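To: House List, all residents and key holders
From: Austra Toom, House Manager
Date: April 6, 2024
Subject: Re: Oak worktop in the shared kitchen, oiling and use

Dear all,

Thank you to those who wrote in response to the notice on the kitchen worktop. The message below was sent to the list on behalf of the second floor and raises several points which concern everyone who cooks or washes up in the room, so I am replying to the whole list.

> Dear Ms Toom,
>
> The second floor would be grateful for clarification of the new
> rules. The notice on the door says that nothing may be left on the
> worktop overnight. Does this include the small bowl near the sink,
> which several of us use for rings and watches while washing up? It
> has stood there since August and we would be sorry to lose it.
>
> We should also like to know which oil is to be used. There are two
> tins in the cupboard, one marked Clutano and one marked Vollus, and
> they do not smell alike. Finally, is the worktop to be oiled at the
> sink end only, or along its full length?
>
> With kind regards,
> Cù, for the second floor

I take the points in order.

The bowl may stay. The notice was meant to cover pans, draining racks, shopping and wet cloths, and I accept that the wording was too broad. A corrected notice will go up on the door. I would ask only that the bowl be lifted and the wood beneath it wiped at the end of each day. Unglazed foot rings hold water, and the last worktop was marked in several places by crockery left standing near the sink.

On the matter of oil, please use the Vollus tin. The Clutano is intended for the chopping boards and will be moved to the drawer where they are kept. Cellden, who fitted the worktop, have asked that the two should not be mixed on the same surface.

The worktop is to be oiled along its full length, with the grain, and this includes the edge by the sink. The white panel at the end should not be oiled; a damp cloth is sufficient. Two thin coats are required, with 20 hours between them. The kitchen will therefore be closed to cooking while the work is done, and each floor will be told its dates separately. The sink will remain in use for filling kettles — please dry any splashes at once.

For residents who have not used the room since the refit, the bowl in question is the speckled one towards the back of the counter.
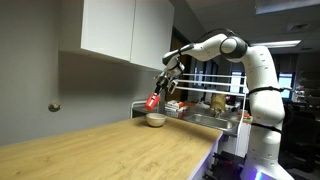
The shared kitchen: oak-coloured worktop, bowl and steel sink.

Each floor is asked to send one name to me for the oiling rota. Four people are needed in all, and cloths and gloves will be provided. Used cloths must be laid flat outdoors to dry before they are thrown away, as oily cloths left in a heap can catch fire. They must not go into the kitchen bin.

Questions about the rota should come to me directly. Remarks on the corrected notice may be sent to the list.

Yours faithfully,

Austra Toom
House Manager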